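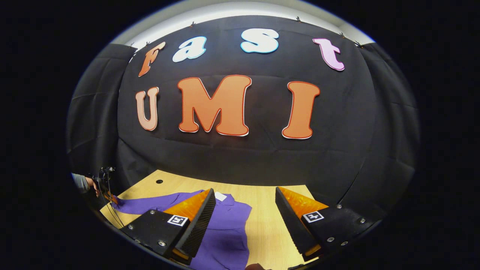 Spent the last two evenings working out why the hot water at the far end of our house takes so long to arrive. Writing up the method in a few posts in case anyone else has a long single-story place with the heater at the wrong end.

First, the layout. Heater is in the garage. Kitchen is next door to it and has never been a problem. The back bathroom is at the other end of the hall, fed by a 3/4 inch trunk under the floor that drops to 1/2 inch after the laundry.

Test one. Let the pipes sit overnight. Put a bucket under the back sink, open the hot side fully, start a timer, stop when the thermometer reads 100 F. Weigh the bucket. Mine came to 3548 grams, bucket already subtracted.

A gram of water is close enough to a milliliter for this. So 3548 ml drawn before anything usable shows up, a bit under a gallon.

Test two, same thing the next morning. 3881 grams. The garage was colder and more of the heat went into the pipe wall. I would not read more into the difference than that with 2 runs.

Now the part people skip. Work out what the pipe itself holds. Type L copper, 3/4 inch nominal, holds 0.025 gallons per foot. Half inch holds 0.012. Measure the run under the floor with a tape. Do not guess it from the floor plan, the plumber did not follow the floor plan.

You will always draw more than the pipe volume. The first hot water through gives up heat to cold copper and mixes with what is ahead of it. If you draw a lot more than the pipe volume, look for a crossover or a missing length of insulation.

Beatrice Mushi asked if a bad mixing valve could cause the same symptom. Yes. Easy check: shut off the hot supply at the heater, open a hot tap, wait for the pressure to drop. If it keeps running steadily, cold is getting across somewhere. Ours stopped.

Flow rate matters as well. The aerator on the back sink was half blocked with scale. Soaked it in vinegar and put it back. Same volume of water to clear, but it clears sooner. Cheapest fix in this thread.

Under the floor, the first stretch out of the garage has the old foam on it and the rest is bare. Foam does nothing for the first draw of the morning. It does help the second one if you come back within half an hour – the water in the pipe is still warm.

Options from here, in the order I am considering them. A demand pump under the back sink with a push button, returning through the cold line. A small electric heater in the vanity. Repiping the branch straight off the trunk in 1/2 inch PEX.

The pump is the least work, but the return goes into the cold side, so you get lukewarm water from the cold tap for a while. Some people do not care. I brush my teeth at that sink.

The vanity heater needs its own outlet and the panel is full. Muthoni Lema has one on a shared circuit and it trips whenever the hair dryer is on, so no.

PEX it is, probably. Inside diameter is smaller than copper for the same nominal size, so it holds less, 0.009 gallons per foot. Check the fixture flow before going down to 3/8. Fine for a sink, slow for a tub.

Crawlspace work waits until September when it cools off down there. I will rerun the bucket test with the same bucket and the same thermometer and post the weights under this one.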